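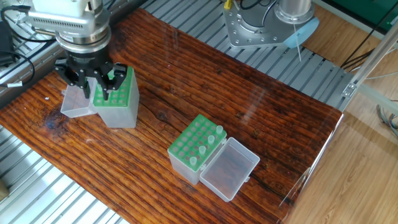 아마랄 유역 마을 공동우물 수질 조사 및 관리역량 강화 사업
중간 진도보고서

제출처: 고크우드 재단(Gorkwood) 환경보건지원부
수행기관: 코마노 수자원연구소(Komano)
협력기관: 베리네 군청(Werine) 상하수도과, 베리네 보건소
재단 담당관: Debora Messina
보고 대상 기간: 2차 연도 상반기

1. 보고 개요

본 보고서는 고크우드 재단의 지원으로 코마노 수자원연구소가 수행 중인 아마랄(Amaral) 유역 마을 공동우물 수질 조사 사업의 2차 연도 상반기 추진 경과를 정리한 것이다. 협약서 제7조에 따라 사업 진도, 예산 집행 현황, 계획 변경 사항 및 하반기 일정을 기술하며, 개별 우물의 분석 결과표는 별첨으로 제출한다. 지난 보고서에 대한 Debora Messina 담당관의 서면 의견 가운데 답변이 필요한 사항은 제6장에 별도로 정리하였다.

대상 지역은 베리네 군 내 아마랄 하천 상류와 중류에 걸쳐 있으며, 상수도 본관이 연결되지 않은 마을이 다수 포함되어 있다. 조사 대상 우물은 모두 20개소이고, 이를 생활용수로 이용하는 가구는 2439가구이다. 가구 수는 사업 착수 시 군청이 제공한 급수 대장을 기준으로 하였고, 빈집과 계절 거주 가구를 제외한 수치이다.

2. 사업의 배경과 목적

아마랄 유역의 공동우물은 대부분 마을 단위로 굴착되어 주민이 자체적으로 관리해 왔다. 굴착 심도와 케이싱 상태에 관한 기록이 남아 있지 않은 곳이 많고, 수질검사도 민원이 제기된 경우에 한하여 부정기적으로 이루어졌다. 농번기 직후와 장마 이후에 물의 색이나 냄새가 달라진다는 주민 진술이 반복되었으나, 동일한 지점에서 동일한 방법으로 측정한 자료가 없어 원인을 판단하기 어려웠다.

이에 본 사업은 계절 변화를 포함하는 연속 자료를 확보하고, 그 결과를 군청의 급수시설 개보수 계획에 반영하며, 마을 관리인이 기초 점검을 직접 수행할 수 있도록 교육하는 것을 목적으로 한다. 조사 항목은 질산성 질소, 탁도, 전기전도도, 수소이온농도, 총대장균군, 분원성 대장균군이며, 상류 구간에 한하여 불소와 비소를 추가하였다.

3. 추진 실적

3.1 현장 채수

상반기까지 누적 채수 건수는 1520건이다. 채수는 협약 시 합의한 절차서에 따라 실시하였으며, 취수 전 충분한 배수, 현장 측정값의 안정 확인, 시료병 표기 및 인수인계 기록의 순서를 지켰다. 미생물 시료는 채수 당일 분석실에 반입하는 것을 원칙으로 하였다.

상류 구간은 진입로 사정이 좋지 않아 해빙기에 일정이 두 차례 조정되었다. 해당 회차의 시료는 다음 방문 시 보충 채수하였고, 보충 시료임을 결과표의 비고란에 명기하였다. 계절 비교 분석에서는 보충 시료를 별도로 구분하여 처리한다.

중류 구간의 우물 세 곳은 펌프 교체 공사가 진행되어 공사 전후 자료의 연속성에 유의할 필요가 있다. 연구소는 군청에 공사 기록의 사본을 요청하여 수령하였으며, 펌프 설치 심도가 변경된 한 곳은 하반기부터 별도의 지점 번호를 부여하여 관리할 예정이다.

3.2 실험실 분석

이온류와 금속류는 연구소 본원에서, 미생물 항목은 베리네 보건소의 협조를 받아 현지 분석실에서 처리하고 있다. 두 기관의 결과를 통합하여 관리하기 위하여 시료 번호 체계를 일원화하였고, 시료 접수부터 결과 확정까지의 단계를 공동 대장에 기록하도록 하였다.

정도관리를 위하여 현장 공시료, 이중시료, 표준물질 분석을 매 회차 병행하였다. 이중시료의 편차가 내부 기준을 초과한 회차가 한 번 있었으며, 원인은 시료 보관 용기의 세척 불량으로 확인되었다. 해당 회차의 질산성 질소 결과는 확정하지 않고 재채수하였다. 이후 용기 세척 담당자와 확인 담당자를 분리하였고, 세척 기록지를 분석 기록과 함께 보관하고 있다. 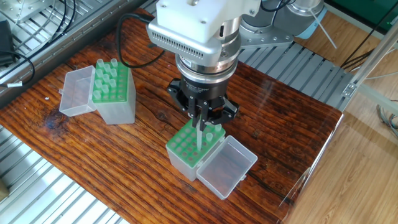

그림. 피펫 팁과 녹색 상판의 랙

소모품의 경우 필터와 배지의 납기가 예상보다 길어져 상반기 중 발주 시점을 한 달 앞당겼다. 현재 재고는 하반기 첫 두 회차를 처리할 수 있는 수준이며, 추가 발주분은 11월 이전에 입고될 예정이다. 분석 일정에 차질을 줄 정도의 부족은 발생하지 않았다.

3.3 마을 관리인 교육

교육은 기초 과정과 보수 과정으로 나누어 진행하였다. 기초 과정에서는 우물 주변 위생 점검, 간이 탁도 측정, 잔류염소 확인, 점검표 작성 요령을 다루었다. 보수 과정은 지난 연도에 기초 과정을 이수한 관리인을 대상으로 하였으며, 덮개와 배수로의 파손 여부를 판단하는 방법과 이상 발견 시 군청에 신고하는 절차를 중심으로 구성하였다.

교육 자료는 협약상 수량인 100부를 인쇄하여 전량 배포하였다. 1차 인쇄본에 수록되었던 염소 투입량 환산표는 단위 표기가 혼동을 일으킨다는 의견이 있어, 우물 지름과 수심만으로 투입량을 찾을 수 있는 표로 교체하였다. 글자 크기도 확대하였다. 개정본에 대해서는 마을별로 의견을 받고 있으며, 하반기 보수 과정에서 한 차례 더 보완할 계획이다.

참석률은 마을에 따라 차이가 있었다. 오전 교육은 농사일과 겹치는 경우가 많아 저녁 7시 과정으로 옮긴 뒤 참여가 나아졌으나, 상류 마을에서는 귀가 교통편 문제로 저녁 과정의 운영이 어려웠다. 상류 지역에 대해서는 채수 방문일에 맞추어 현장에서 소규모로 교육하는 방식을 시험하고 있다.

4. 주요 조사 결과(잠정)

본 장의 내용은 상반기까지의 자료에 근거한 잠정적 해석이며, 최종 보고서에서 수정될 수 있다.

질산성 질소는 중류 농경지에 인접한 우물에서 봄철 시비 이후 상승하는 경향을 보였다. 상승 시점은 우물마다 달랐고, 얕은 우물일수록 반응이 빨랐다. 같은 구간에 있더라도 케이싱이 양호하고 지표 배수가 정비된 우물에서는 변화 폭이 작았다. 토지 이용과 우물 구조의 영향을 분리하려면 가을 자료가 추가로 필요하다.

총대장균군은 강우 직후 회차에서 검출 빈도가 높았다. 검출 우물은 덮개 틈이나 배수로 막힘이 점검표에 기록된 곳과 상당 부분 일치하였다. 분원성 대장균군이 검출된 우물에 대해서는 결과 확정 당일 보건소에 통보하였고, 보건소가 끓여 마시기 안내와 소독 조치를 시행하였다. 조치 후의 재검사 결과는 별첨 결과표에 수록하였다.

상류 구간의 불소 농도는 계절에 따른 변동이 작아 지질 기원일 가능성이 있는 것으로 판단된다. 현재까지의 자료만으로는 취수원 변경을 권고하기에 충분하지 않으며, 인접 암반 관정의 자료를 군청으로부터 제공받아 비교할 예정이다. 비소는 추가 조사 지점 전체에서 먹는물 기준 이내였다.

5. 예산 집행 현황

상반기 집행은 비목별 계획 범위 안에서 이루어졌다. 인건비와 분석비는 계획에 따라 집행되었고, 여비는 상류 구간 일정 조정에 따른 추가 방문으로 계획을 다소 상회하였다. 초과분은 회의비 잔액에서 충당하였으며, 이는 협약서가 허용하는 비목 간 조정 한도 이내이다.

장비비 가운데 휴대용 탁도계 구입비는 미집행 상태이다. 기존 장비의 교정 결과가 양호하여 구입을 보류하였고, 해당 금액을 우물 덮개 보수 자재 구입에 사용하는 방안을 재단과 협의하고자 한다. 변경 신청서는 본 보고서와 별도로 제출하였다. 승인 전까지 해당 금액은 집행하지 않는다.

6. 재단 의견에 대한 조치

지난 보고서와 관련하여 Debora Messina 담당관이 제시한 의견에 대한 조치 내용은 다음과 같다.

가. 결과의 주민 공개 방식
마을 게시판에 게시하는 결과표를 한 장으로 축약하고, 항목별로 기준 이내 여부를 먼저 표기하도록 양식을 변경하였다. 수치는 하단에 함께 기재한다. 글을 읽기 어려운 주민을 위하여 마을 방송용 안내문을 별도로 작성하였다.

나. 사업 종료 후 관리 주체
군청과 협의한 결과, 사업 종료 후의 정기 채수는 상하수도과가 담당하고 미생물 분석은 보건소가 계속 수행하는 것으로 의견이 모아졌다. 다만 이온류 분석의 비용 부담 주체는 정해지지 않았으며, 군의 차기 예산 편성 과정에서 논의될 예정이다.

다. 자료 보관
원자료와 확정 자료를 분리하여 보관하고, 수정 이력을 남기도록 관리 지침을 개정하였다. 개정 지침의 사본을 별첨에 포함하였다. 우물의 정확한 위치 정보는 주민 의견을 고려하여 공개용 자료에서 제외하였다.

7. 문제점 및 대응

첫째, 우물 이력 자료의 부족이 계속되고 있다. 굴착 업체의 폐업으로 기록을 확인할 수 없는 우물에 대해서는 공내 촬영을 통한 구조 확인을 검토하였으나, 펌프 인양에 따른 단수 문제로 주민 동의가 필요하다. 동의가 이루어진 두 마을부터 우선 시행한다.

둘째, 현장 인력의 교체가 있었다. 중류 구간을 담당하던 조사원이 퇴직하여 후임자가 두 회차의 동행 채수를 거친 후 업무를 인수하였다. 인수 기간 중 채수 누락은 없었다.

셋째, 일부 마을에서 검사 결과가 우물 폐쇄로 이어질 것을 우려하여 채수에 소극적인 태도를 보였다. 연구소는 군청과 공동으로 설명회를 열어 조사 결과의 활용 범위를 안내하였다. 한 마을은 현재까지 채수 시 이장의 입회를 조건으로 하고 있으며, 이에 따르고 있다.

8. 하반기 계획

하반기에는 장마 이후와 수확기 이후의 정기 채수를 완료하고, 11월에 군청 및 보건소와 합동 결과 검토 회의를 개최한다. 회의에서는 우물별 보수 우선순위 초안을 다루며, 우선순위는 수질 결과, 이용 가구 수, 시설 상태, 대체 수원의 유무를 함께 고려하여 정한다. 초안은 회의 2주 전까지 재단에도 송부한다.

상류 구간의 현장 교육은 시험 운영 결과를 바탕으로 정규 과정에 편입할지 여부를 결정한다. 교육 자료 개정본은 보수 과정 종료 후 확정하며, 전자 파일은 군청 누리집을 통하여 공개할 수 있도록 협의 중이다.

9. 재단 협조 요청 사항

탁도계 구입비의 용도 변경 신청에 대하여 장마 이후 채수 개시 전까지 회신을 요청드린다. 보수 자재는 주문 제작 품목이 포함되어 있어 승인이 늦어질 경우 동절기 이전 시공이 어렵다. 아울러 합동 결과 검토 회의에 담당관의 참석이 가능한지 확인을 부탁드리며, 현지 방문이 어려운 경우 화상 참석이 가능하도록 준비하겠다.

별첨
1. 우물별 분석 결과표
2. 정도관리 기록 요약
3. 자료 관리 지침 개정본
4. 마을 관리인 교육 자료 개정본
5. 비목별 집행 내역서

코마노 수자원연구소 아마랄 유역 사업단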